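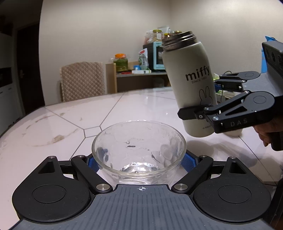
Home | News | Exhibitions | Collections | Visit

Rusu sculpture garden opens with 110 works

April 12, 2019

The new sculpture garden at Rusu is open, and what a treat it is! Visitors can now wander past 110 works in bronze, stone and welded steel, spread over the long slope behind the Drudier Gallery, and most of them have never been shown outdoors before.

The biggest draw so far is "Pustex," a bronze that weighs 1000 pounds and sits right by the pond (go late in the day, when the low sun comes through the gap in the middle). Children have already taken to the five small stone owls along the lower path, and yes, touching them is allowed.

A second group of pieces, all carved in local limestone, goes up in October near the east gate. The gallery is also showing 100 drawings and plaster models from the same artists, so you can see how a quick pencil sketch grew into something taller than a house door.

Entry to the garden is free. Tickets for the drawings cost $5 at the gallery desk, and the Zendport bus stops at the main gate.

42 shares | 7 comments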